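Posting my setup notes for the two-arm steamer cell, for anyone who has to run it while I'm away. Long thread. June 10, 2021.

**1. Power up**

Left arm first, then right. The right one won't home if the left is sitting in fault, and the message it gives you is about something else entirely. Jog both wrists through their full turn before you load a program. If you hear a click on the right wrist, stop and read post 6.

**2. Table position**

The table has to be square to the arms. I check it with a tape from the arm base to each front leg. Both sides should read 592 mm. Last November somebody mopped under it and put it back 11 mm off, and every pick on the far side of the basket went wrong for two days. The program has no idea the table moved.

**3. Steamer**

It goes near the middle of the table, toward the back, with the side handles pointing left and right. The handles matter. Turn the pot even a little and a finger will find one of them on the way down. Plate goes on the right. Nothing else in front.

Approach is straight down into the basket. If the wrist tilts at all, the fingers rub the rim, so run the approach at 11 percent speed the first time and watch it from the side. Keep your hand on the stop.

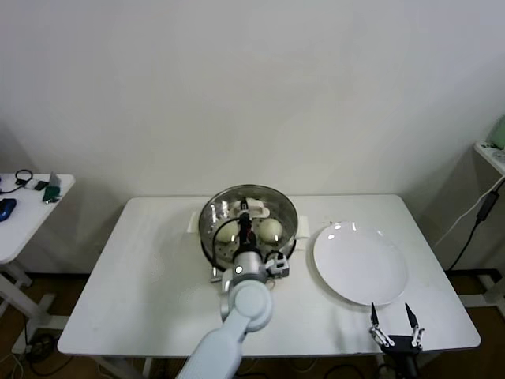
**4. Lid**

Lid lies flat to the left of the pot, glass on the table, handle up. Leave it out of the right arm's path. The left gripper parks with its fingers open near the front of the lid. If it parks closed, the Stellis pendant has loaded the old park pose. Reload from the folder marked "cell" and not the one marked "cell new", which is older. I know. I'll rename them.

**5. Loading the basket**

Four buns, laid out in a diamond: back, left, right, front. Leave gaps. The fingers open wider than you think, and if two buns touch, the gripper pushes one while it grabs the other. The front one is the hardest to reach since it sits close to the wall, so give it a bit more room than feels right.

Do a dry approach above the pot before the first pick. Fingers open, nothing held, then let it come down.

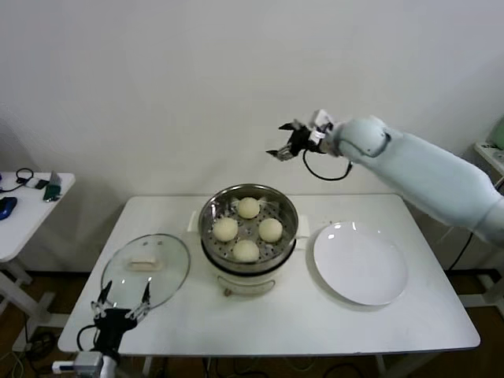

**6. Right wrist cable**

This is the part that breaks. The thin black cable at the gripper needs slack, but a loop that hangs too low will catch on the pot handle. What works for me:

- turn the wrist to the far end of its travel
- pull the cable until it's just loose
- clip it there
- turn the wrist all the way back and check it isn't tight

A click when the wrist turns means the clip has slipped. Fix it before you run anything. I went through two cables before I worked that out – Grasix wanted the old ones back and took weeks to send new ones.

**7. Fingertips**

Wipe them after every batch. Warm water and a cloth, no solvent. Dough residue builds up on the inside faces and then the bun comes up with the finger when it opens. Check the tip screws while you're there. Snug is enough. Swap the tips as a pair, never one side only, and redo the zero afterward.

**8. Grip force**

Set at 70 in the Verbeke tool page. At 94 it leaves dents. Lower than 70 and it drops one now and then on the way across. If you change it, write the number on the card so I can find out why the next batch looks different.

**9. Placing**

Plate layout is the same as the basket: back, left, right, front. The program lowers to the plate, opens, and waits a beat before it lifts. Don't cut that wait to save time. Also don't swap the plate for a deeper one without teaching the heights again, all four of them. The rear position is where a bad height shows up first – the fingers come down too far and press on the plate.

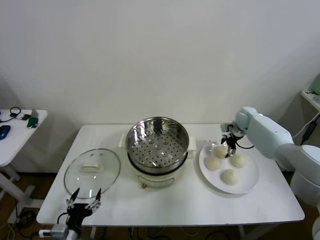 Jarrah Kereama asked whether the wait could be shorter if the tips were coated. Maybe. I tried one coated pair from Nakex and they let go cleanly, but they wore through at the points. I'd take another pair if somebody wants to pay for it.

**10. Shutting down**

Steamer off at the wall. Let it cool before you lift the basket out. Park the left arm, then the right, then power off in that order. Lid goes back on once everything is dry.

Digby Paewai has the spare clips and the key to the parts drawer. Tape measure is on the hook by the door. Please put it back.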